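Purkutari bench service – FAQ

Questions we get most, answered fast. Page gets updated when we have a minute. Last big pass was in July.

Purkutari is the two-arm cell we rent and sell for taking desktop PCs apart and putting parts back in. Made by Plundier. Fixture plates by us too, printed in house.
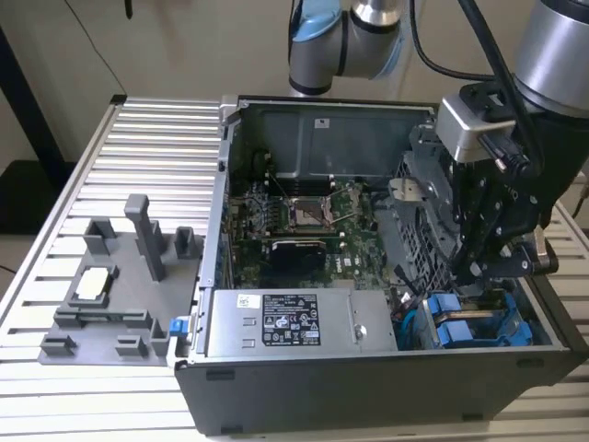
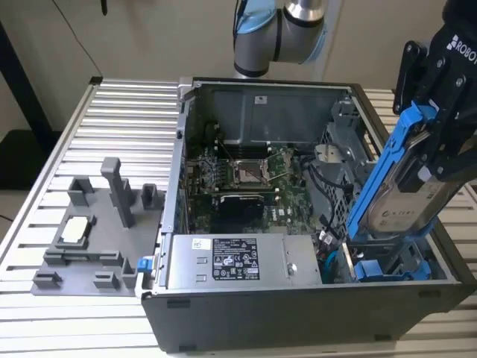 Desktop tower on the slotted table, side panel off, gray fixture plate to its left.

What do I get?

Two arms, one two-finger gripper, slotted aluminum table, one fixture plate for the case type you tell us about. Software license for the term. Extra plates are extra, see below.

Rent or buy?

Both. Rental is 986 a month, minimum 2 months. Purchase price on request – depends on plates and shipping, so no number here. Rental months count toward purchase if you decide inside the first 5.

Which computers does it handle?

34 case models on the list right now. Mostly business towers and small desktops from the big makers. Ask for the list, it's a PDF, we mail it same day. Laptops no. All-in-ones no. Rack servers – ask Munther, we did a few, results were mixed.

My model isn't on the list.

Send us two units. One gets taken apart by hand and measured, the other is for testing. You get them back but don't expect them pretty. New model normally takes us 5 working days once the boxes arrive.

Does it open the case?

No. Side panel comes off by hand, then the tower goes down on its side, open side up. We tried automatic panel removal at Daher and dropped it. Too many latch types, not worth the cycle time.

Which parts can it do?

Drives in caddies, memory, processor (after the cooler is off). Drives are the easy ones and what most people rent for. Coolers with screws are by hand for now. Expansion cards are in beta, turned off by default, you can ask for it.

Can it put parts back in?

Yes, same programs run backward for drives and memory. Processor placement works but needs a clean fixture, dust in the slot and it will refuse. Good, you want it to refuse.

What's the fixture plate for?

Parks the parts. Each holder is a known position so the arm doesn't have to search. Plate goes next to the case and gets bolted to the table slots. If somebody bumps it, redo the calibration, takes a few minutes. Do not eyeball it.

How many plates do I need?

One per case family. Most customers end up with 2. You can print your own, we send the files with any purchase. Not with rentals, sorry.

Cables?

The weak spot. Loose drive cables have to be unplugged by the operator before the cycle starts. A cable across the drive bay will stop the program and it waits for you. Won't yank. If it does yank, call, that's a bug and we want the log.

Does it wipe the drives?

No. It moves them. Wiping or shredding is your process. We can hand a drive off to your station if it sits within arm reach, Fares Karaki does those integrations, quoted seperately.

Do we need a robot person on staff?

No. One day of training, included. Someone who is comfortable opening a PC will be fine. The screen is start, pause, next, and a list of what it couldn't do. Editing programs is a second day and costs extra.

Safety?

Risk assessment is yours, for your site. We send our own as a starting point. Arms slow down when the light curtain trips, and stop if it stays tripped. Rental units ship with the curtain, don't run without it.

Space and power?

Normal wall outlet, solid floor. Table doesn't like carpet. Leave room on all four sides so you can get at the back. Drawing is in the welcome pack.

What breaks?

Finger pads, mostly. Spare set in the box. Blue drive caddies with old brittle plastic will crack sometimes, robot or no robot. We don't cover caddies.

Where can I see one?

Demo bench at the Garusia site, by appointment, mornings are best. Bring your own machine if you like. Elias Zoubi runs the demos – give him the model number beforehand so the right plate is on teh table.

Support hours?

8 to 5, phone and email. Rentals get a swap unit if we can't fix it remotely. Purchases get that the first year, then it's a contract.

Can I cancel early?

After the 2 month minimum, yes, any time with 5 days notice. We pick up. Please keep the crate. Ewan Lennox handles returns and he will ask about the crate.

Question not here?

Use the contact form, pick "Purkutari" in the dropdown or it lands with accounting.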